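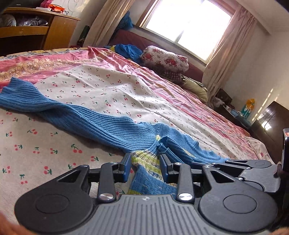
A blue knit sweater between the fingers of a hand-held gripper, on a bed with a cherry-print sheet.

Opinion | Machines at Home

The sweater that stopped the line

By Hiba Aoun

My grandmother could fold a sweater while arguing with two of her sisters and keeping an eye on the rice, and I thought of her on the Wednesday I spent at Standgate, watching a folding arm pull a cardigan to pieces. It took 69 seconds, start to finish. The arm had the cuff and the table clamp had the hem, and the software was convinced, right up until the yarn gave, that it was holding a sleeve and nothing else.

There was a stop button, of course. It was a big one, and it was mounted on the far side of the cell where Lama Hourani, who runs the evening shift, had to go around two laundry carts to reach it. She got there. The cardigan didn't make it, and the clamp let go with enough of a snap that she took a step back and said something I won't put in a family newspaper.

Now, I like these machines, or at least I like the idea of them, and I have been on friendly terms with the people at Irkitz, who built the arm, long enough that they still return my calls when I've been rude in print. Their report calls what happened a "grasp classification event." I think that's a poor name for it. The arm gripped hard and kept pulling when it should have let go, and if there had been a wrist in that cuff instead of air, we would be using a much plainer word.

What bothers me most is that the fix was already known. The Akyol controller has a force limit you can set yourself, and at Standgate it had been set high in March because the arm kept dropping wet towels. Fair enough, towels are heavy! But then the sweaters came down the same line, soft and stretchy, bunching up wherever you pinch them, and the number stayed where it was through 653 items before one of them tore.

Knitwear is a hard teacher. Pick up a ribbed sweater by the wrong fold and half of it comes along, or it twists on itself and you can't tell the front from the back until you've shaken it out, and I say this as a person with fifty years of practice and two working hands. I'd want any machine that handles my clothes to be a little timid about it. Flarix, which does the same job across town, makes its arms give up after 5 failed tries and call a human over. It's slow and the managers grumble, and I would let it near my children's pajamas.

So my request to Irkitz is a modest one. Put the force limit where the operator can see it, and put the button where she can reach it without running an obstacle course. Lama tells me the button is being moved next week. She has already picked the spot.

Back to top | Write to the opinion desk | © Machines at Home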